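Guía del huésped – Refugio Pluletti
Sección 6. Agua, basura y salidas al arrecife

Leer antes de deshacer las maletas. Son dos minutos.

6.1 Puesta en marcha del agua

1. Llave general: armario de la entrada, abajo a la derecha. Girar a la izquierda hasta el tope.
2. Abrir primero el grifo del baño. Va a salir aire, escupe un poco. Normal.
3. Cuando corra limpia, cerrar y encender la bomba Grela. Interruptor verde.
4. Esperar a que la luz deje de parpadear. Si sigue parpadeando, apagar y repetir desde el paso 2.

Nota: el agua es de lluvia, del aljibe. Para ducharse y fregar, sí. Para beber, la del filtro Fellholm, jarra aparte.

PRECAUCIÓN: no dejar la bomba encendida con la llave general cerrada. Se quema. Ya se quemó una.

El aljibe tiene 2,288 litros cuando está lleno, y en temporada seca no se rellena hasta que llueve. Duchas cortas. Las toallas de playa se enjuagan en el cubo del patio, no en la ducha – la arena atasca el desagüe y el fontanero viene en barca.

6.2 Basura y compost

1. Restos de comida: cubo con tapa, fuera, junto a la puerta de atrás. Cerrar bien la tapa por los cangrejos.
2. Latas y vidrio: enjuagar y a la caja azul.
3. Plástico: se lo llevan ustedes en el ferry. En la isla no hay recogida. Las bolsas están en el cajón de abajo.
4. Aceite usado: a una botella, nunca al fregadero. El desagüe va a la fosa y la fosa está a 500 metros de la playa.

Nota: jabones y detergentes, solo los de la casa. Si traen los suyos, que pongan biodegradable en la etiqueta. 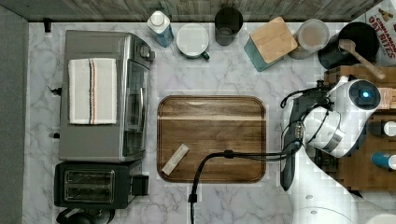

6.3 Salidas al arrecife

1. Apuntarse la tarde antes en la pizarra del embarcadero. Grupos de 7 como máximo, guía aparte.
2. Estar en el muelle Holovko a las 6 de la mañana. La barca no espera.
3. Camiseta de manga larga para el sol. Cremas no, ninguna, tampoco las que dicen que respetan el coral. Hay camisetas para prestar, tallas varias.
4. Enjuagar aletas y máscara en el bidón antes de subir a bordo. También al volver.
5. En el agua: no ponerse de pie, no tocar, no recojer nada. Conchas vacías tampoco.

PRECAUCIÓN: con bandera roja en el muelle no se sale, ni a nado ni en kayak. Si la bandera cambia estando fuera, volver por el canal de boyas, sin atajar sobre el coral.

Nota: de febrero a abril la zona norte esta cerrada por anidación. Los kayaks van solo hacia el sur.

6.4 Si algo falla

Sin agua – mirar primero la llave general, casi siempre es eso. Luego la bomba.
Mal olor en el fregadero – un cazo de agua caliente, esperar, otro cazo. Nada de lejía, mata la fosa.
Cualquier otra cosa: Lesia Zhuravel, casa amarilla detrás del embarcadero. Hasta las nueve de la noche. Después, solo urgencias.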